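Small pots get their own shelf at Skenton

The craft room at Skenton has a new corner for small pots, and it opened on December 7, 2021 to a very happy crowd! Eugeniusz Wieczorek has put together 32 little containers, all of them small enough to sit on a desk and hold paper clips, buttons or a few dried flowers. The rounded ones are the clear favorites – people keep going back to them – and the pale, plain finishes look wonderful on a white surface.

At the white-topped table

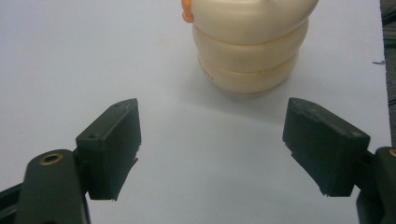
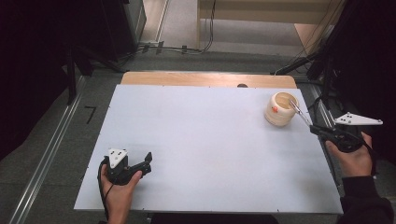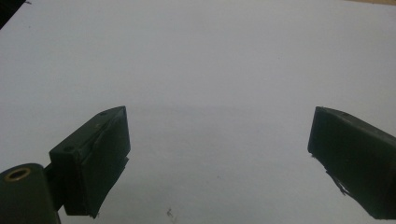 Marta from Hullden wrote in to say she would love a few with lids, and that her own round pot has held sewing pins for 14 years without a crack.

Lids may well be next. Wieczorek hopes to add a second shelf in January, with larger pots from Doucet, and the room stays open to anyone who wants to stop by and look. Entry is free, and children are welcome.

Contact Skenton | © 2021 Skenton | Back to top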